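Old desktops get a second life at the Figueroa bench

Parkitz has a new home for its tired office computers, and it is a fun one to visit! The repair bench at the Figueroa building opened to the public on 27th May, and the first towers are already open on the worktable with their side panels off. The plan is to strip, sort and refit 4,000 donated desktops, most of them from offices and schools that were about to send them to the shredder.

The bench is run by Prandeck, the neighborhood reuse shop, which had been doing the same work in a back hallway until this spring. The extra space means a whole tower can lie flat with all its parts in reach, and there is room left over for trays, labels and a decent lamp.
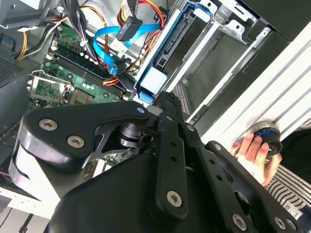
Most donated machines come in without a hard drive password, without a manual and with years of dust in the fans. The dust goes first. After that comes a look at the cables, which get unplugged in a set order and checked for cracked connectors before anyone touches the board.

Dell towers are a favorite at the bench. The cases open wide, and the blue plastic clips and latches around the drives make it easy to see what is meant to come out. Anyone who has lost a tiny screw under a refrigerator will understand the appeal.

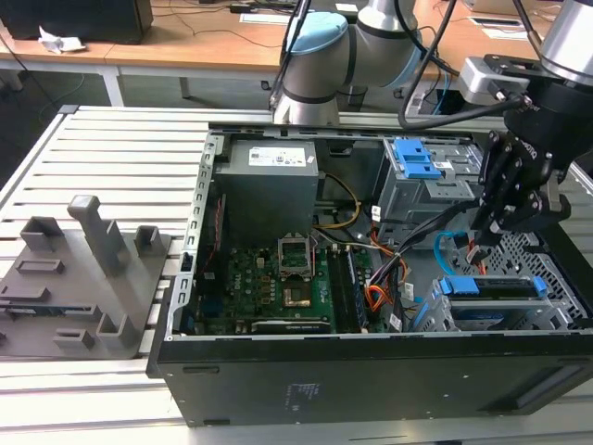

Page last changed: 27th May, Parkitz Local News

Processors and memory are sorted separately from the cases. A chip that is no use in one tower may be just right for another, so the sockets often sit empty for a while and the boards wait their turn. Good memory is always in short supply – if you have a few sticks in a drawer, bring them along in a padded envelope and write the type on the outside if you know it.

Barcode labels on parts stay where they are. Prandeck matches them to its own stock list, a system called Musow that began as a spreadsheet and now keeps track of every board and drive on the shelves. 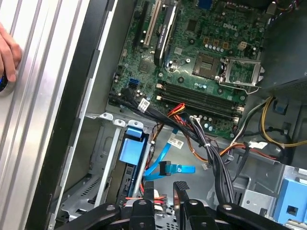 What to bring

Desktop towers of any age, with or without a side panel. Loose memory, power cords and keyboards are welcome too. Please keep monitors and printers at home for now, as the storage room can't take them. The bench hopes to have its first 1,000 finished machines ready for families by September, and wow, would that be something to see.
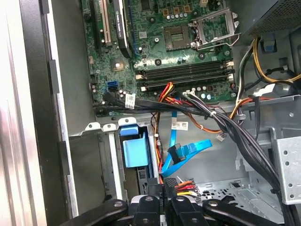 Where to find it

Use the side entrance of the Figueroa building and follow the signs to bench 3. Parking is free in the rear lot, and there is a cart by the door for heavy loads.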